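Toy cleaners and sorters wanted, Plesville

Posted 17 June 2025

Prulta takes in used toys, cleans them, sorts them and sends them back out to playrooms and nurseries. We got behind in May. Way behind. Need extra hands at the Elwood building, start as soon as you can.

Part time, mornings or afternoons, your pick. Paid by the hour, same rate as our regular crew. Ask Janka for the current number, it's going up and I don't want to print the old one.

What the work is

Wiping down small toys, mostly. Cars, animals, play food, blocks. You get a table, a pack of wet wipes, dry cloths, a tray of toys. Wipe, dry, check, put in the right bin. Then the next tray. Last month's count was 3,694 pieces and we have another 3,000 or so waiting in the back, most of it small vehicles from the Šimek donation.

Cars take longest. Dirt gets in around the windows and wheels. Turn it, do the underside, turn it back.
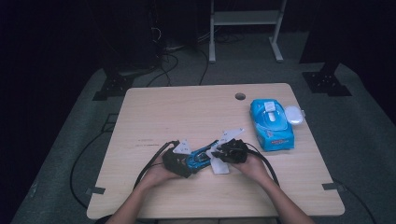 What you'd do on a shift

- Collect your tray and sign the sheet (sign it!! we lost track of 82 pieces in May because of blank sheets)
- Wipe every side, then dry with a cloth
- Check for cracks, sharp edges, loose wheels
- Anything broken goes in the repair crate, Boris looks at those
- Sort by type and size, not by color
- Close the lid on the wipes when you stop. They dry out over night otherwise
- Clear your table before you leave

Who we want

Patient people with steady hands. No experience needed, we show you everything the first morning. It's small fiddly work and you do a lot of the same thing, so if that drives you nuts this probably isnt for you. Sitting or standing both fine. Unscented wipes available if your skin is sensitive, tell us before you start.

You need to be 18 or over. Some English is plenty. Lifting is light, full trays only.

Hours

Morning shift 8 to 12, afternoon 1 to 5. Minimum two shifts a week. Students welcome, we can work round exams if you give us your dates early.

Pay goes out every two weeks. Coffee and tea in the kitchen, bring your own lunch. Parking behind the building, the bus stops across the street.

How to apply

No resume. Send a short note to Janka Koubek at the Prulta front desk, or drop it off in person. Put in:

Your name and phone
Which shifts you can do
Earliest start date
Any allergies to cleaning products

Dušan Tóth does the first day training and will call you back to set a time. If you don't hear from him in a week call the desk, things get burried.

Six places open, will take the ad down when they're filled.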